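Project report: a gripper budget for sorting jewelry

Our team in the Bilness lab had 700 dollars to spend and a wish list of 3601 (we dreamed big!). The task is picking up chains, rings and beaded bracelets and putting them in a box, so the fingers come first.
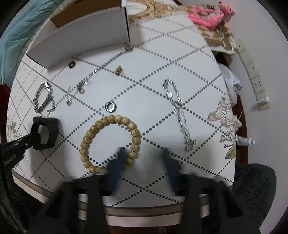 Sivakumar quoted 598 for 2 hand-held grippers, and we were thrilled - that leaves 102 for spare finger pads and cables. The Zedudex arm has to wait until January, when we can ask for more.

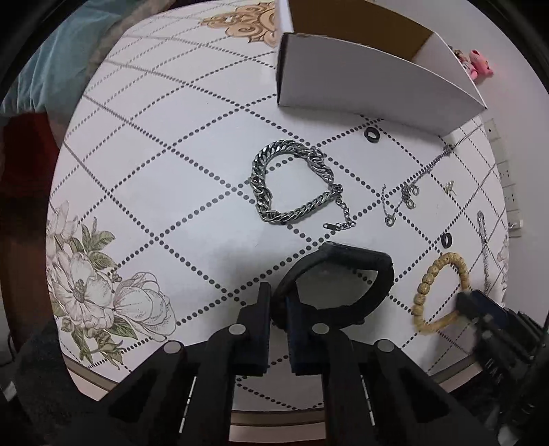
By Amos Delacroix
Listville student projects

Thin chains are the big question for the next order. We want to price softer pads first, then a second table setup, and I can't wait to start comparing!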